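Tellside Stone Sealer, 12 oz bottle
Item 972

Most sealers promise a lifetime of protection. We have sold stone care long enough to doubt that, and the label on this one makes us wince too. It says "permanent." It isn't. Plan on resealing a busy kitchen counter every year, maybe sooner by the stove.

What it does do is slow down oil and coffee so you have time to grab a cloth. It won't stop lemon juice or vinegar from etching marble. No sealer we've tried will, whatever the ad says.
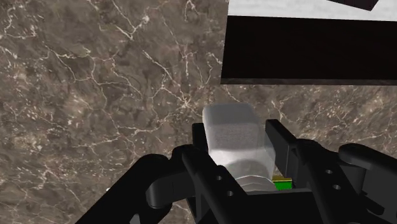

Does my counter need sealing at all?
Put a spoonful of water on it and wait 7 minutes. If the stone under it turns darker, seal it. If it doesn't, keep your money.

Szabolcs Simon in our shop tested it against Climari, which costs twice as much. He couldn't tell the two apart by July, and neither could we.

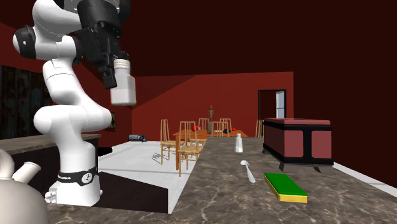

Skip the matching Tellside polish. It leaves a haze on dark stone and takes more rubbing than it's worth. Plain dish soap and warm water will do for daily cleaning.

Wipe on, wait 12 minutes, wipe off. Don't let it dry on the surface.

Not for use on laminate or glazed tile.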